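**Unit 6: Fabric laptop bags — zippers, handles, linings**

Notes for the Dulbridge evening section, 2/4/20. Bring these back next week with your own bag. Any soft bag with a zippered opening will do.

### Before you start

Clear a flat surface and lay the bag down with the handle toward you. Empty the pockets first. Look at the outside before you open anything, and write down what you find in this order:

1. Main fabric: color, weave, any seams under strain
2. Zipper: teeth, tape, pull
3. Handle: both ends, where the strap meets the body
4. Lining: mesh or solid, loose edges

Gray heathered fabric hides dust well and hides pulled threads even better. Run your palm over it as well as looking.

Gray fabric, black trim: 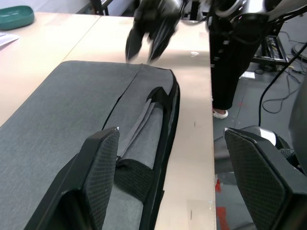
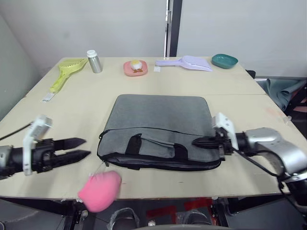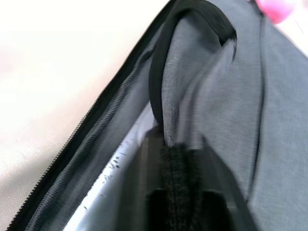 ### Points from the session

The handle on the laptop bag is a gray strip between two black straps. On a handle like this the strip takes the hand and the straps take the load, so check the stitching at the straps first. The curved seam across the middle marks the top of the front section. Press along it with a thumb and feel for gaps.

Zippers: open the full length, then close it slowly. A zipper that sticks at one spot usually has thread or lint in the teeth. Use a dry toothbrush. Do not pull harder.

Mesh lining: in the close view the black mesh sits just inside the zipper. Mesh catches in teeth more easily than solid lining does. Hold it back with two fingers while you close the bag.

### Weight

The Mowat worksheet asks for the laptop's weight in grams. The sample entry is 1,812. Weigh yours on the kitchen scale by the sink; it reads up to 3,000. Cables and chargers go on a separate line.

### For next week

Read page 115 in the Villey reader (straps and webbing) and fill in the worksheet for one bag. If you missed the Melport visit, copy the notes on zipper sizes from someone who went.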